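Drucken | Als E-Mail versenden
Lesezeit: 4 Minuten

Skumero Ecktisch – Aufbau und Einrichten als Leseplatz
Teil 3: Stellen, Ausrichten, Bücher auflegen
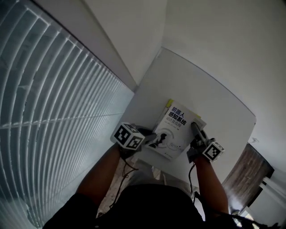
Der Tisch ist gebaut, jetzt kommt er in die Ecke. Vorher Teil 2 fertig machen, also alle vier Beine handfest, noch nicht endgültig angezogen. Wer schon angezogen hat: wieder eine halbe Umdrehung lösen, sonst kippelt er später. Die Platte hat gerundete Ecken, und eine davon zeigt nach hinten, zur Wand. Bleibt also immer ein kleiner Zwickel frei, gehört so. Ein normales Taschenbuch flach auf der weißen Platte, Titel zum Sitzenden, und man steht mit den Unterarmen über der Vorderkante: das ist die Arbeitshaltung, von der wir in dieser Anleitung ausgehen. Alle Maße unten beziehen sich darauf.

Was gebraucht wird
Inbusschlüssel aus dem Beutel (der kleine)
Wasserwaage, kurze reicht
Filzgleiter, liegen bei, 16 Stück, die Hälfte ist Ersatz
weiches Tuch
Kreppband
ein Buch zum Probieren, am besten Paperback

3.1 Tisch stellen

1. Fußleiste prüfen. Steht sie mehr als 19 mm vor, Abstandhalter Dresero verwenden (Beutel C). Sonst weglassen.

2. Filzgleiter aufkleben. Füße vorher abwischen, trocken. Andrücken, elf Sekunden zählen. Ja, wirklich.

3. Tisch zu zweit anheben und in die Ecke setzen. Nicht schieben!

ACHTUNG: Beim Schieben reißen die Gewinde in den Fußplatten aus. Kein Garantiefall.

4. Hintere Kante an die eine Wand. Dann erst die Seite. Andersrum verkantet es gern, wenn die Zimmerecke nicht rechtwinklig ist, und das ist in Altbauten so gut wie immer der Fall.

5. Wasserwaage längs, dann quer. Stellfüße nachdrehen, immer nur einen auf einmal.

6. Jetzt Schrauben anziehen, über Kreuz. Fest, aber ohne Verlängerung am Schlüssel.

Hinweis: Weiße Wände nehmen Abrieb an. Zwei Streifen Kreppband auf Höhe der Plattenkante, solange ausgerichtet wird. Danach abziehen, langsam, nach unten. Frische Farbe erst vier Wochen durchtrocknen lassen.

3.2 Buch auflegen

1. Platte abwischen. Krümel drücken sich in den Umschlag, bei weißen Covern sieht man jeden Punkt.

2. Buch flach hinlegen, Unterkante parallel zur Tischkante. Eine Handbreit Platz nach vorn für die Unterarme.

3. Links unten und rechts festhalten, nicht in der Mitte. Mitte biegt den Block durch.

4. Buch geschlossen gerade rücken, erst dann aufschlagen.

5. Neue Paperbacks nicht gleich in der Mitte aufklappen. Vorne ein paar Seiten, hinten ein paar Seiten, abwechselnd zur Mitte hin. Rücken dabei mit dem Daumen glattstreichen.

6. Bei dicken Bänden (bei uns im Test 452 Seiten) hebt sich der Deckel wieder an. Auflage Falludon drauflegen, Filzseite nach unten.

VORSICHT: Falludon nicht auf Hochglanz-Umschläge legen und stehen lassen. Gibt Abdrücke. Über Nacht sowieso abnehmen.

3.3 Lesezeichen und Einlagen

1. Alles was oben oder seitlich raussteht, vor dem Auflegen von Gewichten einschieben oder rausnehmen. Papierstreifen knicken sonst genau an der Buchkante ab und reißen dort.

2. Klebestreifen nur auf den Rand, nie auf gedruckten Text. Beim Abziehen kommt sonst Farbe mit.

3. Zwei Bücher übereinander: das größere nach unten. Liegt das kleinere unten, kippelt der Stapel und man schreibt schief.

Hinweis: Büroklammern gehen auch, rosten aber. Im November, wenn gelüftet und geheizt wird, schneller als man denkt. Lieber Papier.

3.4 Licht

1. Leuchte auf die Seite, mit der nicht geschrieben wird. Rechtshänder also links.

2. Nicht senkrecht von oben. Helle Platte plus weiße Wand blendet, vor allem bei gestrichnem Papier. Leuchtenkopf schräg zur Wand drehen, dann kommt das Licht weich zurück.

3. Klemmleuchten nur an die gerade Kante. An der Rundung hält die Klemme nicht und rutscht ab.

3.5 Wenn was nicht passt

Tisch wackelt trotz Waage: Schrauben lösen, Tisch kurz belasten (Hände flach drauf, kein Draufsetzen), wieder anziehen.

Buch rutscht: Platte ist noch mit Schutzmittel vom Werk benetzt. Lauwarmes Wasser, ein Tropfen Spülmittel, nachtrocknen. Keine Scheuermilch, kein Glasreiniger.

Buch schlägt immer wieder zu: zu früh aufgelegt, siehe 3.2 Schritt 5. Oder Klebebindung zu steif, da hilft nur Geduld.

Spalt zur Wand ungleichmäßig: Wand ist schief, nicht der Tisch. Leiste Rautiainen lang gibts als Zubehör, wird nur aufgeklemmt. Passt nicht an die gerundeten Ecken, dort vorher ablängen.

Flecken auf der Platte: Kugelschreiber sofort mit Spiritus auf dem Tuch, nicht auf die Platte gießen. Bleistift geht mit dem Radiergummi weg.

3.6 Belastung

Platte gleichmäßig belasten, schwere Stapel nach hinten zur Wand. Nichts Schweres auf die freie vordere Ecke stellen. Nach zwei Wochen alle Schrauben einmal nachziehen, danach halbjährich.

Weiter mit Teil 4: Schublade nachrüsten

Stand: 2. Mai 2019
Drucken | Als E-Mail versenden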